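Questions people keep asking me about the house-sitting

Last updated 8/5/21

How did you get into this?
By accident! Kevin Lynch, who lived two doors up from me in Brullstead, needed someone to stay with his two old spaniels while he was off walking for a fortnight. I said yes, had a lovely time, and he told everyone at his allotment. Since then I've spent 693 nights in other people's beds (I keep a notebook, yes, I'm that sort of person).

Where do you go?
Mostly Brullstead and the villages up towards Prorkesdale. I'll go further if there's a train. I did one long stay on the coast last October and the cat there still gets a Christmas card from me.

Do you charge?
No money for the stay itself. You get your plants watered and your animals fed, I get a change of view. If it's more than an hour away I do ask for my fares. People who want a proper paid service with a contract should ring Haller & Mulligan on the high street, they're nice and they'll do a single night, which I won't.

What do you need from me before you go away?
A list. Please, a list! Where the stopcock is, which bin goes out when, what the vet is called, and whether the dog is allowed on the sofa (the dog will tell me it is). I'd also like to come round for a cup of tea the week before, so the animals know my face.
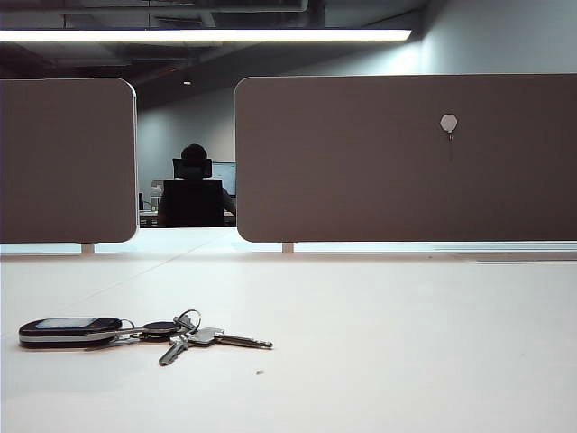 Two sides of paper is plenty. My record is 317 separate instructions from a very kind couple in Prorkesdale, eleven of them to do with one fern. The fern is fine, by the way.

How do we hand over the keys?
In person if we can. I don't like them left under pots, and your insurer won't either. I'll try every lock while you're still standing there, as back doors can be right devils.

Do I have to tell my insurance company?
I would, yes. Some are happy with a quick phone call and some want it in writing. Mine took ages on the phone and then said it was all fine.

Will you look after chickens?
Gladly. Also rabbits, tortoises and fish. No snakes, sorry, and I've stopped doing horses since my knee went.

Can you drive my car while I'm away?
I'd rather not unless it's for the vet. If you want me on the policy for that, sort it out before you leave and put the paperwork somewhere I'll find it.

How far ahead do I need to book?
Summer fills up by Easter. For anything else, a month or so is usually all right, and it never hurts to ask. Send me your dates and the names of the pets and I'll write back by the weekend.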